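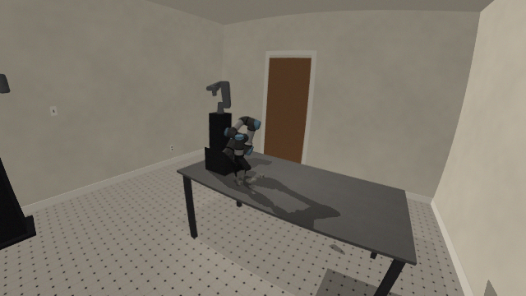
Flimthorpe workshop group models its robot arm before the build

Members of the shared workshop in Flimthorpe have finished a computer model of the robot arm they plan to build and bolt to a bench, and will begin cutting metal for the stand in November.

The project, called Trinska, was started by Urho Nieminen, a retired lift engineer, and Iida Keskinen, who teaches evening classes in electronics at the workshop. They want an arm that can pick up small parts, turn them over and put them down again in the right place, so that members can use it for sorting and simple assembly.

The simulation has the arm on a black pedestal at one end of a long, dark grey table, in a plain room with a tiled floor and a single door. The arm has grey links with blue caps on the joints and reaches down to a gripper just above the tabletop.

Nieminen said the group had spent most of its time on where the pedestal should go. An early version had it in the middle of the table, which left too little room to work on either side.

"We moved it to the end and the whole thing got easier," he said. "You can try that on a screen in ten minutes. With a drilled bench you're stuck with it."

Keskinen has been writing the control program, which the group calls Tesura. It has been run 400 times in the simulator so far, with the gripper told to go to a different point on the table each time. In 33 of those runs it stopped short of its target. She put most of the failures down to the wrist joint being asked to turn further than it can.

"The fingers are the other thing I'm not happy with," she said. "They need to be simpler before we make any."

The group has raised around £200 from members towards bearings and cable. Motors are being taken from an older machine that was given to the workshop.

Three members are working on the stand and the bench, and more are wanted, particularly anyone who can weld. Drawings are pinned up by the lathe. The model files can be copied from the workshop computer, in the folder marked Trinska.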